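Sunis: teaching two grippers to tidy up
Final project report, Robotics and Automation option, Zorkdale

What we set out to do

Our project started with washing up. In October the course set us an open brief: choose an everyday job that needs two hands, and get as far as you can towards a robot doing it. Other groups went for folding and sorting. We wanted the bit after a meal or a wash, when things are scattered over a table or next to a sink and somebody has to put them straight. It looks so simple, and it is packed with lovely awkward problems!

We called the project Sunis. The name was on the spine of an old folder in the project room and it stuck before we'd thought of anything better.

Sunis has two halves. The first is collecting demonstrations with hand-held grippers, so that a person does the job with their own arms and the gripper records it. The second is training a model on those recordings and running it on Shi, the two-armed robot that our year shares. This report is mostly about the first half, which took up most of our time and taught us the most. Shi gets a section near the end.

The three tasks

We settled on three tasks after a long argument over lunch.

Plate: take hold of a plate on a table and slide or lift it to a new place without knocking what's near it.

Cups: take a stack of cups apart and put it back together on a counter.

Soap: pick a soap bar up from its dish and put it back the right way round.

Soap was the one we were most excited about, and it was by far the hardest. A bar of soap turns in the fingers as soon as you squeeze off-centre. With your own hand you correct for that without thinking, but with a gripper you have to plan the grasp before you start, and you do feel clumsy for the first hour.

Plates are a different sort of trouble. They're wide and low, and there is very little to get hold of. We tried coming down on the rim from above, which tended to tip the far side up. Coming in from the side with the jaw low was much better, and once we had all agreed to do it that way the recordings began to look like each other, so the model had a fair chance of learning something from them.
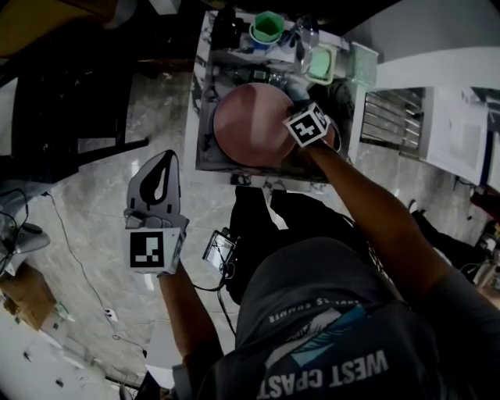 Declan Moriarty felt we should have stuck to one hand for the plate until we had a model that worked, and brought in the second hand later on. He put it to us quite firmly at the planning review: two hands meant two tracks to line up, two sets of calibration and two ways for a recording to go wrong. We talked it over for most of an afternoon. In the end we kept both hands in, for the reason that a lot of our early one-handed recordings had a free arm creeping in to help anyway. If people want to use two hands, we may as well record two hands. But he was right about the work! Lining up the tracks was the single biggest job on the software side, and we'd plan for it from the first week if we were doing this again.

How a session ran

Each session had one person demonstrating, one person resetting the objects and one person at the laptop. We swapped round often. Demonstrating is tiring in the wrists and resetting is tiring in the brain, as you have to remember where you put things last time and put them somewhere else.

The marker cubes on the grippers give the head camera something clear to follow. A cube has patterns on several faces, so when you roll your wrist one face turns away and another comes into view. For this to work, the person demonstrating has to keep the grippers more or less where they are looking. That sounds obvious, but try it. You look ahead to the next object while your hand is still finishing with the last one, and the cube slips out of sight at exactly the moment you most need it. We got into the habit of saying the step aloud ("close", "lift", "over", "open") and it slowed us down just enough.

We wrote a short checklist and taped it to the laptop lid:

Wipe the camera lenses.
Open and close both grippers fully before the first take.
Tap the fingers together so the two tracks can be lined up.
Say the task name aloud.
Leave a pause at the end. Do not drop your arms straight away.

The tap was a great find. It makes a sharp little event in both recordings, and the script that lines up the tracks looks for it. Before that we were lining things up by eye, one recording at a time, and losing whole evenings to it.

Moving to the counter

Table takes were going well, so we moved on to cups and soap at the counter. The counter is higher than the table, which changes the angle of everything. On the table you lean over and see the objects from the top. At the counter you stand straighter and the gripper comes in closer to level. A cup that was easy to pinch from above now has to be approached from the side, with a tap in the way. 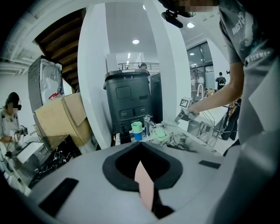
Figure 2. At the counter: the stacked cups, the tap and the soap dish.

The marble pattern gave us a fright as well. Our first tracking script looked for dark edges on a light ground, and black veins on a white worktop are full of those. It kept announcing markers in the worktop. Switching to a stricter check on the cube pattern fixed it in an evening, and we were very pleased with ourselves until we found that the new check also threw out good frames whenever the wrist moved fast. The final version uses the strict check to find the cube and then a gentler one to follow it.

What we collected

By the end of seven sessions we had 200 usable plate demonstrations and 200 usable cup demonstrations. Soap we stopped early. We kept what we had, but it isn't enough to train on and we have left it out of the results.

"Usable" meant that the cube was seen for nearly the whole take, the task was finished, and the tap could be found. We threw out a fair few. The commonest reason was forgetting the pause at the end, which clipped the moment of letting go. It is maddening to lose a beautiful take for that, and we all did it.

We also made a point of mixing up who demonstrated. A tall person and a short person do the same task along quite different paths, and we wanted both. For the same reason we didn't clear the space round us or ask people to keep away. A model that has only ever seen a bare white room is going to be lost anywhere else.

Working with both hands

By the last sessions we were much quicker, and the thing that had changed most was what the left hand did. Early on it mostly hung about while the right hand worked. Later it steadied the stack, or got ready for the next object, or moved out of the way in good time. You can see this clearly in the plots of gripper opening: in the first session the left-hand line is nearly flat, and by the last it has a rhythm of its own.

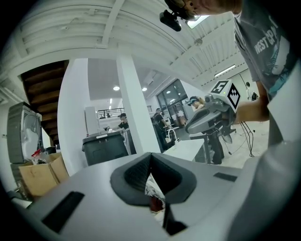
Did the left hand need more practice than the right?
It did for most of us, as we are nearly all right-handed, and the opening and closing took longer to become automatic. The left-handed member of the group had the same trouble the other way round.

Trying it on Shi

Then came the really fun part. We trained one model for the plate and one for the cups, and got an afternoon slot on Shi for each.

The plate model worked on its first proper run. The arm came in low from the side, exactly as we had all agreed to do it, closed on the rim and slid the plate across. There was cheering. It did less well when the plate was close to the table's edge, and looking back through the recordings we found hardly any takes that started there, so that one is on us.

Cups were more mixed. Taking the stack apart went nicely. Putting it back together failed more often than it succeeded, usually because the top cup was let go a little early and sat crooked on the rim. We suspect the clipped endings again. Even among our usable takes the pause is often very short, and the model seems to have picked up our impatience.

What comes next

We have entered the plate task for the Prullonholm student showcase, and we're going to record more starts near the edge before then. For the cups, we'd like to re-record the ending on its own, with a proper pause, and see how far that gets us without collecting everything again.

Soap is still waiting. One idea is to line the fingers with something softer. Another is to let the left hand hold the dish still, which is what most people do at home. We have a box of offcuts in different foams, and the first pair of pads is already cut.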